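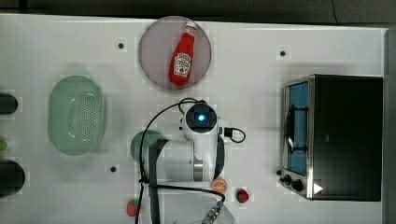
Week 6 — Automation on the job, part 2
Handout to go with the lecture. Read before section. Bring the Zernham worksheet.

Where we left off: a task is not a job. A job is a bundle of tasks plus all the stuff between them. Last time warehouses, today kitchens and food prep. Picking things up, putting them down, setting out plates, clearing.

Case: Dunne Catering
Contract kitchen, 44 people on the floor before the change. Trays for offices and two hospitals. Arms came in from Sundura in March, first on plating, then on clearing. Peak is 300 trays an hour at lunch.

What management expected: same staff, more trays.
What happened in the first months:
— plating crew went from six to two per line
— the two who stayed mostly watch, reset, and move things back where the arm can reach them
— nobody was let go, but hours got cut for part-timers (see the pay table in the reader)
— dish room got busier, not quieter. Arms put down faster than people can wash

Write this one down: work moved. Some of it moved to people who were never asked.

Hard for the arm, easy for a person
Soft things, odd shapes, anything that rolls. A bottle lying on its side on a plate. A cook sees that and stands it up without thinking. For the machine it's a grasp problem, then a turning problem, then a where-does-it-go problem.

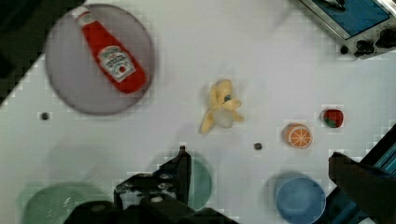

Easy for the arm: same dish, same spot, 200 times, no sore wrist. Dont skip this part. Several Dunne workers said the wrist pain was the one thing they were glad to see go. Both things can be true, glad about the wrist and angry about the schedule.

Skill
Aidan Ó Súilleabháin, shift lead, interviewed for the reader: "I used to train people to plate. Now I train them to notice when it's about to go wrong." Discuss — is that a higher skill or just a different one? Does it pay more? (At Dunne, no. At Jarnine, yes, after the union asked.)

Terms for the quiz
Task shift — work moves from one role to another
Minding — standing by a machine to catch errors
Deskilling — go back to week 3 notes
Pace setting — who decides how fast, the person or the line

Pace setting is the one students mix up. If the arm waits for you, you set the pace. If you wait for the arm, it does. Look for which one in the Zernham worksheet, question 4 is all about this.

For section
Pick a job you have had. List the tasks. Mark which ones an arm could do, then who would get the leftover ones. One page, handwriting is fine if I can read it.

Reading: chapters 5 and 6, skip the apendix. Office hours moved to 3:30, same room.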